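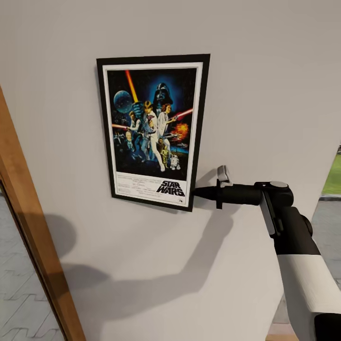
Simulation season is upon us, and I have to say I didn't expect to enjoy it this much! When we started planning the robotics club year, I pictured all of us around a bench with screwdrivers, and instead we've spent almost 5 weeks in the computer room, arguing about joint limits and drinking far too much hot chocolate.

For anyone new to the list, the project is called Skukulberg (it was the name of somebody's save file and it stuck, sorry). The idea is to get a simulated arm to move around the inside of a virtual house and bring its tip right up close to things without bumping into them. Light switches, door frames, the corners of picture frames, that kind of thing. You'd think a picture on a wall would be the easy one. It's flat and it stays put! But the arm has to come in from the side, keep its wrist clear of the wall and stop at the right moment, and there are a lot of ways to get that wrong. Our Jollcombe group got the tip in next to the bottom right corner of the Star Wars poster this month and there was proper cheering, loud enough that the chess club came over to see what had happened.

I had a go myself and I was terrible. I kept nudging the wrong joint and sending the elbow off somewhere silly, and a very patient seventh grader finally took the mouse away from me. Her tip, which I'm passing along to all the other parents who want to try it, is to watch the shadow on the wall as well as the arm. On a flat screen it's really hard to judge how far away something is, and the shadow gives you a second clue. I got better after that (a bit).

We now have 16 students signed up, split into 4 groups, and every group has its own log. Please, please fill in the logs! I know it's boring. But when the Lorken group changed their approach angle and everything suddenly went wrong, they had no idea which number they'd changed, and it took them most of a session to get back to where they'd been. Write down the start pose, the end pose and anything you changed in between. Spelling doesn't matter to me in the slightest.

Tahmineh Asadi has been helping out with the math side and has promised us another session on angles in December, this time with string and cardboard, which I'm looking forward to more than the kids are. If you missed the first one, her handout is in the blue folder by the printer. Page two has a mistake in the second drawing - the arrow should point the other way - so fix that in pencil before you use it.

Other bits and pieces. The bake sale brought in $371, thank you to everyone who baked and everyone who ate, and that's going toward our entry for the Tzavaras student challenge. Groups need to pick the run they want to enter before winter break, and I'd like to see each one at least once before it goes in. We're also short of mice with working scroll wheels, so if you've got a spare one in a drawer, send it in with your kid.

Pick-up is still 5:30 at the side door. Please park on the street and not in the bus lane!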